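Section 4: Setting up the hand gripper (Wuisan Robotics Club handbook)

Okay, you've got the fingers bolted on, so now comes my favorite part! Clear a stretch of table first. I like plain wood with nothing on it, so the first runs are easy to check.

1. Plug in the Flomotine board and wait for the steady light (it takes 30 seconds, go get a snack).
2. Squeeze the trigger all the way, then let go slowly.
3. Open the app and type 100 for fully open. Closed is 0.
4. Hold the gripper over the table, fingers open, and look at the live view. You want a finger on each side and a nice wide gap between them.

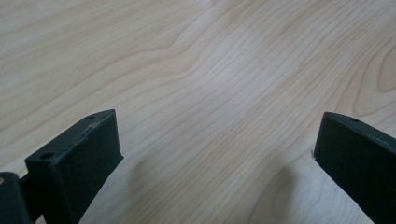 Fitriani Yeoh wants me to add that you should do step 3 again whenever you swap a finger, even if the new one came off the same printer. She lost a whole practice to that before the Peltby meet, and I believe her.

5. Save your settings under your team number.

Caution: don't crank the finger screws. Snug is plenty, and I've cracked more prints than I'd like to admit (sorry, Sugeng!).

Note: if the app shows error 257, unplug the board and start over from step 1.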